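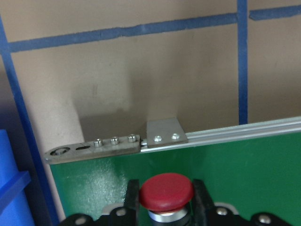 4. Moving small parts from belt to bin

4.1 Why such a plain chore

We chose the task in this section for its dullness. A person standing at the end of a belt at Judholm, where the idea for the study came from, picks up a small electrical part, turns it the right way round and lays it in a bin, and will happily chat to a neighbour while doing so. It is the sort of work that people tend to assume was handed over to machines years ago, and in a great many factories it has been, provided that the part is always the same and always arrives in the same place. Our interest lies in the untidier version, in which push buttons, switches and other small pieces of control gear come along in no fixed order and lie however they happened to land.

The Havoser trials used a short green conveyor with blue plastic bins, and a tabletop marked out in a grid with blue tape. Readers who would like to repeat the work will find, we hope, that there is little here to frighten the budget. 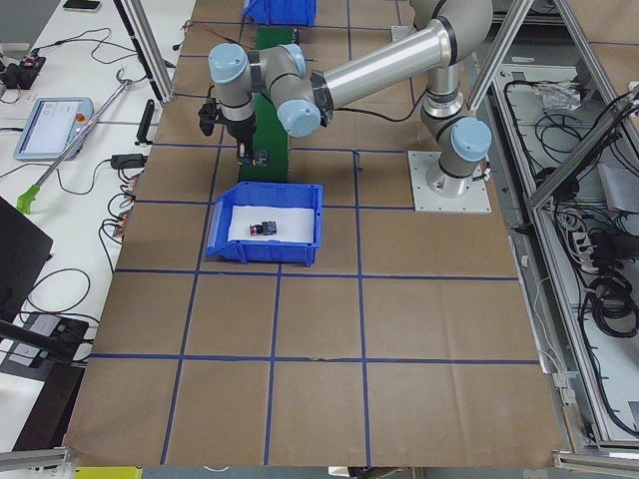

Figure 3. Robot arm and gripper over the conveyor, with the taped grid and the lined blue bin.

Each attempt began with one part on the belt and was counted as a success only if the part was resting in the bin when the fingers let go and moved away. We were strict about this — a part dropped from a height and landing in the bin by good luck was marked as a failure, however pleased we were to see it land. Two people judged every attempt separately, and where they disagreed they talked it over until they did not.

4.2 What went well and what did not

Of 653 attempts, 287 met our standard. We had hoped for better, and it would be a poor service to the reader to dress the number up. Parts with straight, parallel sides gave the least trouble. Round-topped buttons were harder, for the fingers would close neatly on the cap and then slide upwards, leaving the rest of the part behind or tipped on its side.
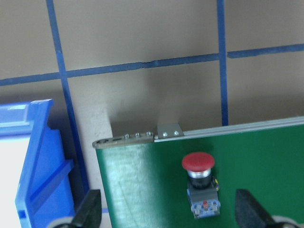

The method of El-Sayed, which asks the arm to look again from a second angle before closing the fingers, helped a good deal with these rounded shapes, though it made each attempt slower. We also tried the Stellska planner with its settings left as supplied. It was quick and tidy in its movements, but it had a habit of choosing the widest part of an object, and on a mushroom-shaped button the widest part is the very place one would rather not hold.

Glare on the belt was a nuisance throughout, and we spent a long afternoon moving lamps before accepting that some of it would have to stay.
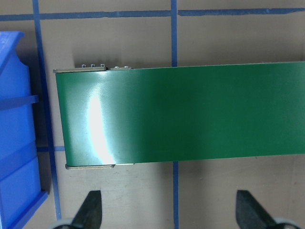 Could a machine of this kind take over the chore today?

For a single shape of part in steady light, we believe it could, with a person nearby to deal with the ones that tip over. For a mixed stream of parts it is not ready, and we would not advise a workshop to plan its day around it. Section 5 takes up the question of how much extra practice is needed, using a further 4,000 attempts carried out with the same bins and belt.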